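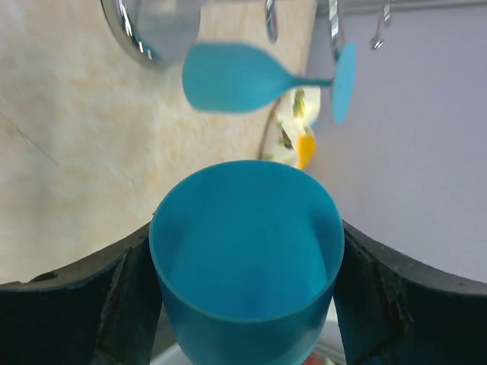

From: Wiroj Srisuk
To: arm-users list
Subject: Re: spare fingers and the spring order

Funmilayo Igwe wrote:

> I have to send the equipment budget up by Sunday. Jorell quotes 302
> per pair of fingers and wants 38 for shipping, whatever the quantity.
> Do we need 2 pairs or more? Also, does anyone still want the second
> wrist camera, or can I drop that line?
>
> Funmilayo

Funmilayo,

Please put down 2 pairs, on one order so we pay the shipping once. The fingers on the kitchen arm are worn: one has scratches along its top edge and the other has a worn crease down the inner face. They still clamp the blue plastic cup, and I would keep them on until the new ones come. The second pair goes in the drawer.

I asked Lappalainen for a price as well. They are cheaper per pair but need an adapter plate, and the lead time is 11 weeks. That puts us well past March, so I would stay with Jorell this time.

On the wrist camera, keep the line if there is room. We have one and no spare, and if it goes, the sink work stops. Tanko Idahosa had it under "optional" last year and it got cut, so please move it up next to the fingers.

Two small things for the consumables line:

- more plastic cups and wine glasses, the same blue if the shop still has it
- a few extra hooks for the rail by the faucet

Spyros, do you still have the part number for the finger screws? The old Nomari sheet lists the wrong length.

Wiroj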